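About Vultlow

Hi, I'm Laiba Virk, and I started Vultlow because my friend Rosalba Galli kept calling me at 11 p.m. to ask who had slapped whom on her evening serial. She worked nights, I had the TV on anyway, and after a while I just started typing the recaps up (badly, with a lot of capital letters).

These days there are 2 of us writing. I take the family dramas, the long ones with the inheritance plots and the evil aunts, and Yanti Ngui does the romances and anything with a lost twin in it. Between us we follow 25 shows, and yes, we do watch every episode all the way through, even the wedding weeks!

Our longest-running recap is Dernodby. We passed 200 episodes in August and I'm still not over the courtroom one.

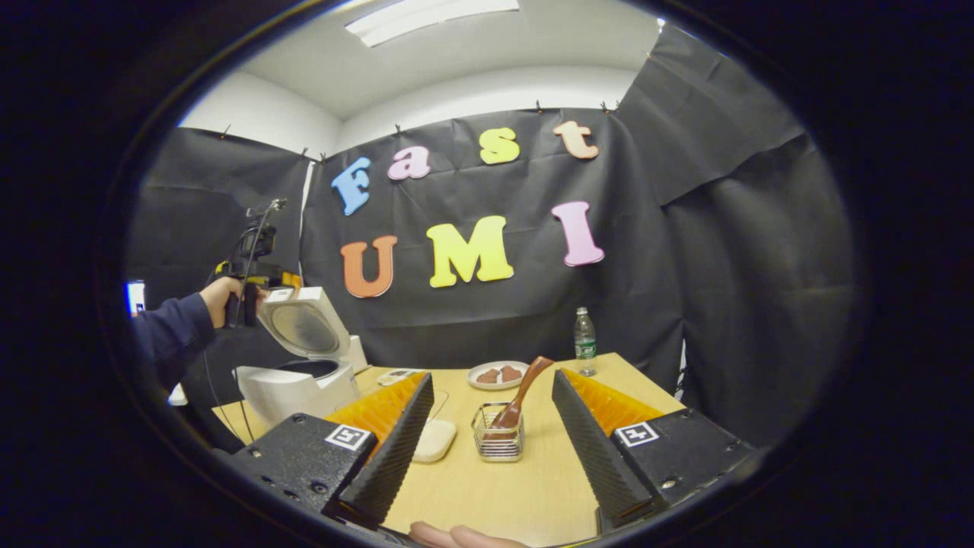 Spoilers always go on their own page with a warning in the title, so you can read the recaps safely if you're behind. If we get a name or a plot point wrong, tell us and we'll fix it. Amedeo Marino has written in with 70 corrections so far, and he was right about most of them.

New recaps go up the morning after a show airs, and the mailbag runs on Saturday. Send your theories, the wilder the better. Yanti reads those first.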